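Home | News | Issues | Projects | Contact | Subscribe

Bench Notes: two grippers, one onion

31 October 2025 | 4 comments | 15 shares

Quick one this month, the deadline was yesterday and I am writing between runs. Sorry in advance for the spelling.

So - the gripper comparison. Those of you who came to the February meeting will remember we left it at "the Bhardwaj fingers feel better" and not much else. Feelings are not data. We now have data. Not all of it, but enough to fill a column.

Setup first. Both arms on the kitchen bench task, same as before. Plates along the back, cutting board in front, produce on the board or in a hand. Job is to pick, place, let go, get out of the way. Left and right arm run at the same time when they can, one waits when they can't. Two finger sets in the test: the Trudau fingers, stiff, straight, the ones we have always had, and the Bhardwaj ones, softer pad, a bit more give at the tip. Controller is Julus for everything. We did try the old controller for one afternoon and went straight back.

Why produce? Because blocks were lying to us. Every gripper on the shelf picks up a foam block. Fruit rolls, fruit is not the same width twice, and an onion has that papery skin that slides off in your fingers (or theirs). If you can do an onion you can do most of what the Grolumham people want from us, which is the whole reason the budget exists.

1648 attempts logged so far. The plan is 2000 before we write it up properly. Runs happen in blocks, swap fingers, redo the zero, next block. The zero is the slow bit. More on that below.

What we have learned, in no order:

Round things like soft pads. No surprise. With the Trudau set the fruit would squirt out sideways if the approach was even a little off center, and then somebody is under the bench looking for it. With the softer pads the same bad approach usually still ends in a grip. An ugly grip, but it holds until the plate.

Letting go is harder then picking up. This one we did not expect to spend so much time on. Soft pad sticks a bit, the fruit comes up with the finger as it opens, drops, rolls. Fix was to press down lightly before opening, so the plate is taking the load, then open slow, then lift. Julus lets you set the press as a force limit and not a height, and that made all the difference on plates with a rim. Height only works if every plate is the same, and ours are whatever was in the cupboard.

Small stuff is still bad. Anything small next to something big is bad in a different way. The finger has to come down in the gap, and if the gap is not there it nudges the big one and now both have moved. Stiff fingers are better here! Thinner tip, goes where you send it. So the comparison is not a clean win for anybody.

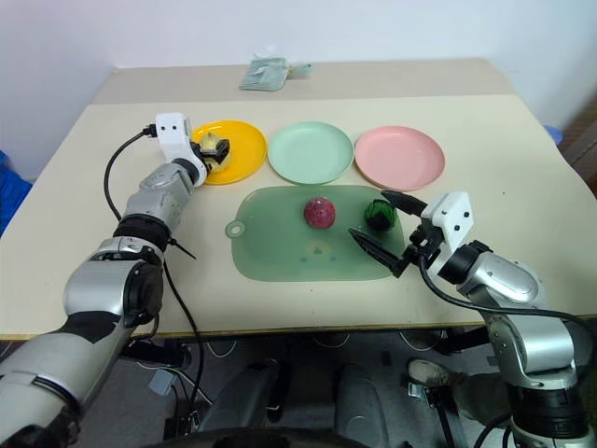 Fruit to the yellow plate on the left, right gripper open at the board by the onion. Both arms on Julus.

Onion position matters more than we thought. Middle of the board with a neighbor close by is the hardest layout we run, and it's the one I would look at first if you want to try your own fingers on this. We had it down as an easy layout in February. It is not an easy layout.

The board itself. It's see-through green plastic and the depth camera hates it. You get the table under it, or the board, or some average of the two, depending on the light. We lost most of a week thinking the fingers were closing at the wrong height when the height was wrong to begin with. For now the board height is typed in by hand. Yes I know. If anyone has a nicer answer that isn't "buy a white board" please write in. Same goes for green veg on a green board - the segmentation finds it, then loses it, then finds it again a bit smaller.

Two arms or one? We get asked this every time. Two is quicker when the targets are far apart. When both want the board it is slower, one arm parks and waits, and the parked arm is in the way of the head camera half the time. Julus has a shared zone setting, so only one arm may be inside the zone. We made the zone too large at first and the arms just took turns politely all day. Now it is the board plus 6 cm. Better. Could likely go tighter but I am not the one who wants to replace a wrist.

Cables. Same complaint as ever. The cable from the wrist housing down the arm needs a loop long enough to reach the far plate and short enough not to catch the table edge. Mark your loop with tape when it's right. Unmarked ones creep. We had a block of runs thrown out over this, the arm was tugging on its own cable at full reach and the force readings were nonsense. If your force limit trips in the same place every time, look at the cable before you open the config.

Finger swaps. The Trudau set comes off with one tool and goes back on in the same place. The Bhardwaj set has a tiny bit of slop in the mount, so you redo the zero each time, 15 minutes if it goes well. Over a day of swapping that adds up. We have started running longer blocks to get round it, and that isn't ideal for the comparison as the light changes through the afternoon, so we alternate which set gets the morning. A shim would probably sort it. On the list.

Pad wear. Early days. The soft pads pick up onion skin and whatever else, and grip drops off until you wipe them. We wipe between blocks now. Should have been doing it from the start, so the early numbers for that set are a bit unkind. I'll mark them in the table when there is a table.

Things people asked at the last open bench evening:

- Can we bring our own fingers? Yes, if the mount matches. Tell us first so there's a slot.
- Will you try suction? Not on onions.
- Is the code shared? The task scripts are, on the usual drive. The Julus config too but read the note at the top, the force limits in there are for our arms and you should start lower.
- Do you cut anything? No. No knives in this round. The board is only there as a surface.

Where that leaves us. For fruit to plate, soft pads, press then release. For small things in tight spots, the stiff ones. Somebody at Grolumham wants one finger set for everything and at the moment I would have to say soft, and put up with the misses on the small stuff. Might change by the time we hit 2000. There is also talk of mixed hands, one set on the left arm and the other on the right, since the left does nearly all the plate work anyway. Haven't tried it. Would need a separate zero for each side and I would like to finish the first comparison before starting a second one.

Help wanted: if you have a spare afternoon, logging is easy work and the coffee is okay. You sit next to the bench, mark pick / drop / nudge / timeout on the sheet and put the produce back where the sheet says. Nudge is its own column now, please use it. On the old sheets people wrote it down as a pick or a drop depending on mood, and I have been going thru those by hand.

Also please stop eating the test fruit. The pears are numbered for a reason.

Next issue: camera placement, head versus wrist, and hopefully the shim. Send corrections to the usual address.

Previous: Cleaning out the parts cupboard | Next: Meeting dates

Share | Print | 4 comments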